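捨てる前に音を聞く　古いラジオを直すアウォル・テンバさん

聞き手・文　ビージャン・ラシュティ
2021年5月22日

アウォル・テンバさんの店「スカリレル」は、ストゥヴコムの駅から坂を下りて、製パン所の角を曲がったところにある。看板は小さい。前の借り主だった靴屋の文字がまだガラス戸に薄く残っていて、合い鍵を作りに来る人が今もいるという。

「合い鍵はできませんと言うと、じゃあラジオは直せるかと聞かれる。それで翌日に持ってきた人が何人かいます。宣伝になっているので、文字は消していません」

扱うのは真空管ラジオと、初期のトランジスタラジオ、それに電気蓄音機。テレビは断っている。時計つきのラジオは、時計のほうが壊れていなければ引き受ける。

店に入ると右手に受付の台があり、その奥が作業場になっている。仕上がったラジオは棚に並べ、それぞれに客の名前と預かった日を書いた荷札を下げる。預かり品は必ず一晩鳴らしてから返す決まりで、夕方に店の前を通ると、閉めた戸の向こうから小さく音楽が聞こえることがある。

始まりは市場の中古品

テンバさんが修理を覚えたのは、港の計器会社に勤めていたころだ。仕事は船の計器の点検で、ラジオとは直接の関係がなかった。

「昼休みに先輩がラジオをいじっていたんです。ジャムシド・ショクリさんという人で、無口でした。横で見ていても何も説明してくれない。ただ、はんだごてを持つ前に長いこと耳を近づけて聞いている。それがずいぶん不思議でした」

ある日、市場で動かない中古のラジオを買い、ショクリさんの机に置いた。直してもらうつもりだったが、翌朝には自分の机に戻されていた。裏ぶたが外してあり、紙が一枚はさんであった。紙には「電源はまだ入れるな」とだけ書いてあった。

「それが最初に教わったことです。今でもお客さんに同じことを言っています。何十年も物置にあったラジオを見つけると、みんなまずコンセントに差してみる。気持ちはよくわかるんですけど」

長く使っていなかった真空管ラジオに急に電圧をかけると、古くなったコンデンサーが傷み、ほかの部品まで道連れにすることがある。テンバさんは電圧を少しずつ上げられる変圧器を使い、途中で何度も止めて様子を見る。この段階で半日かかる品もある。

その一台目が鳴るまでに三年かかった。部品が見つからなかった時期もあれば、単に忙しくて触らなかった時期もあるそうだ。

「最初に聞こえたのは天気予報でした。波の高さを読み上げる声です。特に感動はしなくて、ああ、周波数の目盛りが少しずれているな、と思いました。家族は喜んでいましたね。うるさい雑音の日々が終わると思ったんでしょう」

音で見当をつける

修理の依頼では、まず客に症状を話してもらう。テンバさんはこの聞き取りに時間をかける。

「鳴りません、だけだと何もわからない。いつから鳴らないのか。急に消えたのか、だんだん小さくなったのか。温まってからおかしくなるのか。叩くと直るのか。叩くと直る、というのは恥ずかしがって言わない人が多いんですが、とても役に立つ話なんです」

叩いて直るなら接触不良が疑わしい。温まってから音がひずむなら、熱で値の変わる部品を探す。低いうなりがずっと続くときは、電源まわりのコンデンサーから見る。つまみを回したときだけガリガリいうのは可変抵抗の汚れで、これは掃除で済むことが多い。

「においも聞きます。焦げたにおいがしたか、甘いような、古い油みたいなにおいだったか。お客さんは案外よく覚えています。おばあさんの部屋のにおいだった、と言われたときは困りましたけど」

聞き取った内容は、罫線のある帳面に鉛筆で書く。回路図が手に入る機種なら写しを取って帳面に貼り、測った電圧を書き込んでいく。回路図のない機種は自分で線をたどって図を起こす。

「図を起こすのがいちばん好きな仕事です。お金にはなりません。前に直した人の癖が見えてくるんですよ。この人は線を長めに残す人だなとか、ここは急いでいたなとか。配線の色が途中から変わっていたら、そこで手持ちの線がなくなったんだなと思う」

古い部品、新しい部品

部品をどこまで替えるかは、愛好家の間でも意見が分かれる。見た目を昔のまま残すために、古いコンデンサーの筒の中身だけを抜いて、新しい小さな部品を詰める人もいる。テンバさんは、頼まれればやるが自分からは勧めない。

「裏ぶたを開けて中を眺めるお客さんは、そんなにいません。聴くために使うなら、新しい部品が見えているほうが次に直す人も楽です。どこを替えたか一目でわかりますから」

替えた部品は小袋に入れて客に返す。袋には元の位置を書いておく。捨ててよいと言う客がほとんどだが、捨てるのは客に任せることにしている。

真空管は、店の地下にある戸棚に型番順で入れてある。大半は、廃業した電器店「ガセミ」から引き取ったものだ。ガセミの店主だったペジマン・ホセインザーデさんは、店をたたむときに在庫を一箱ずつ新聞紙で包み直してから渡してくれた。

「200本ありました。使えないものもまじっていると本人が言っていて、確かにまじっていました。でも試験器にかけてみると、だめだと書いてある箱の中に元気なのがいる。逆もある。箱の字を信じないで毎回測る癖は、あれでつきました」

値段については率直だった。珍しい出力管は、客に見積もりを出すと黙り込まれる額になることがある。そういうときは、似た特性の管に替える方法と、そのまま飾っておく方法の両方を伝える。飾ると決めて持ち帰った客が、しばらくして戻ってくることもあるという。

「戻ってこなくてもいいんです。飾っておけば誰かが直せる。箱だけ残して中身を捨てられると、もうどうにもならない。飲み物の棚にしたいという相談もたまに来ます。私はやりませんと答えて、それ以上は言いません。その人のラジオですから」

木箱の手入れ

電気の部分が済むと、外箱にかかる。木の箱は乾燥で突板が浮いたり、日の当たる側だけ色が抜けたりする。スピーカーの前の布は破れやすく、昔と同じ織りのものはなかなか見つからない。

「布は難しいです。厚いものを張ると高い音がこもるし、薄いと中が透ける。生地屋さんで布を口に当てて息を吹いてみるんですよ。店の人に変な目で見られるので、最近は先に事情を話すようにしています」

塗装は、できるだけ拭くだけにとどめる。ぬるま湯を固く絞った布で少しずつ汚れを取り、乾かしてからワックスを薄くかける。たばこの脂がついた箱は、拭いていくうちに思いがけず明るい色になる。そこで客に写真を送り、どこまで落とすかを決めてもらう。

「全部きれいにしてくださいと言っていた人が、写真を見て、やっぱりつまみの横のところは残してくださいと言ってきたことがあります。お父さんの親指が当たる場所だったそうです。もう半分拭いたあとだったので、あれは慌てました」

それからは、拭き始める前に一度電話をかけるようになった。

手伝いの人たち

今、店には手伝いが二人いる。そのうちアフィア・ヤクブさんは、もともと客だった。祖父の家から出てきたラジオを持ち込み、修理の間も様子を見に通ってくるうちに、荷札を書く役を引き受けるようになった。今では簡単な修理を一人でこなす。

「最初は抵抗の色の帯が読めなくて、台所の壁に表を貼って覚えました」とヤクブさんは言う。「夕飯を作りながら、茶、黒、赤、と声に出していたら、弟のほうが先に覚えてしまって。今でも弟のほうが速いです」

テンバさんは教えるとき、なるべく先に答えを言わない。故障箇所がわかっていても、ヤクブさんが測り終わるのを待つ。待ちきれずに口を出すこともあり、そのたびにヤクブさんから帳面を裏返される。

「ショクリさんは本当に何も言わない人でした。私はあそこまで黙っていられない。しゃべりすぎだと自分でも思います。でも、電源を入れる前だけは二人とも黙りますね。決めたわけでもないのに、そうなっています」

ヤクブさんの修理で返品になったのは、つまみの取り付けが緩かった一件だという。本人はそれを今も気にしていて、つまみだけは必ず最後にもう一度締める。

放送が減っていくこと

中波の放送を取りやめる局が増え、古いラジオを直しても聴くものがない、と言われることがある。テンバさんはこの質問をよく受けるらしく、答える前に少し笑った。

「夜になれば遠くの局が入ります。言葉のわからない放送を聴きたくて直す人もいるんです。あとは外部入力の端子をつけてくださいという依頼が増えました。電話につないで好きな音楽を流すんですね。端子は、穴を開けずに裏の隙間から引き出すやり方でつけています」

ただし、機種によってはシャーシが電源線に直接つながっていて、そのまま外の機器をつなぐと危ない。こうしたラジオに端子を頼まれた場合は、間に絶縁用のトランスを入れるか、断るかのどちらかになる。自分で改造したいと相談に来る人にも、この話だけは長くする。

「そこは脅かすくらいでちょうどいいと思っています。金属の部分に触って、ぴりっとするんですと平気な顔で言う人がいるので。すぐコンセントを抜いて、そのまま持ってきてくださいと頼みます」

雑音の問題もある。照明や充電器が出す雑音を中波が拾うため、昔より聴きにくくなった家は多い。店ではきれいに鳴ったのに、家に帰ったらひどい音だと電話が来る。テンバさんは、窓辺に移すこと、近くの充電器を抜いてみることをまず勧める。それでも収まらないときは、客の家まで出向く。

「冷蔵庫の上に置いている人がいました。いちばん見晴らしがいいと思ったそうです。見晴らしは関係ないんですけど、台所の反対側に置いたら静かになりました」

十一月の聴き比べ

毎年十一月に、店を閉めたあと、直したラジオを持ち寄って同じ放送を聴く会を開いている。会の名は「スコルカノ」といい、ヤクブさんの祖父のラジオの目盛り板に鉛筆で書かれていた言葉から取った。地名なのか人の名前なのか、家族に聞いてもわからなかったそうだ。

集まった人は好きな場所にラジオを置き、順番に音を出す。同じ声でも、箱の大きさやスピーカーの古さで聞こえ方がかなり違う。合図をして一斉に鳴らす時間もある。

「うるさいだけです。近所の製パン所の人が、粉だらけで何事かと見に来ました。次の年から、その人もラジオを持って来るようになった。早起きの仕事なので、いつも先に帰られますけど」

持ってきたラジオがその場で鳴らなくなることもある。そうなると会は中断し、みんなで裏側をのぞき込む。意見はまとまらず、たいていテンバさんが翌日預かることになる。

片づけと配線

最後に作業場の整理について聞いた。道具の置き場所は決まっていて、ニッパーは右、ピンセットは左の引き出しに入れる。線だけはどうしてもうまく片づかない、とテンバさんは言う。

「切れ端を取っておくのがいけないんです。昔の布巻きの線は短くても使い道があるので、捨てられない。色で分けたり長さで分けたり、いろいろやりました。巻いて結んで箱に入れても、次に開けるとからんでいます。ヤクブさんは、分けるのをやめて必要なときにほどけばいいと言う。たぶんそれが早いんでしょうね」

ほどくときは、端を引っ張らない。輪になっているところを指で広げて、全体を緩めてから一本ずつ抜く。先に端を引くと、結び目が締まって被覆に傷がつく。古いゴムの被覆は曲げただけで割れることがあり、割れた線は惜しくても使わない。
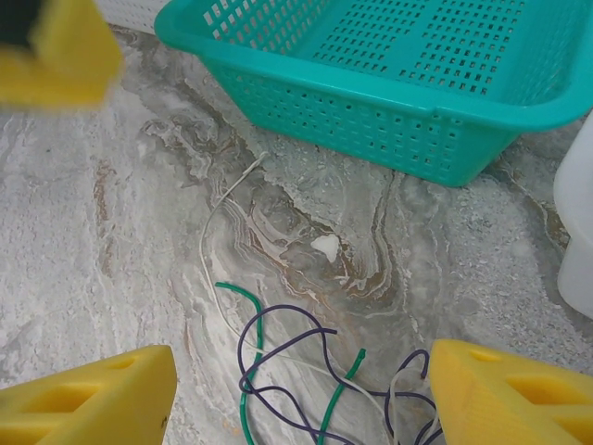 修理を頼みたい人へ

ラジオを持ち込む前に、次のことを確かめておくと話が早い。

長く使っていないラジオは、コンセントに差さずに持ってくる。運ぶときは裏ぶたを外さず、つまみが当たらないように毛布でくるむ。真空管は抜かなくてよい。もし自分で抜いてしまったら、どの管がどこにあったか、覚えている範囲で紙に書いておく。

外れた部品やねじは、小さなものでも一緒に袋に入れる。ラジオと同じ棚に置いてあった紙類も、できれば捨てずに見せてほしいという。保証書の裏に昔の修理の記録が書いてあることがある。

見積もりには数日かかる。見積もりのあとで修理をやめてもかまわない。その場合も、調べた電圧の控えは渡している。

「控えを持ってほかの店に行ってもらってもいいです。最初から測り直すより、ずっと楽ですから」とテンバさんは話した。取材の終わりごろ、ガラス戸を開けて入ってきた男性が、合い鍵はできますかと尋ねた。テンバさんは、坂の上の金物屋への道順を教えていた。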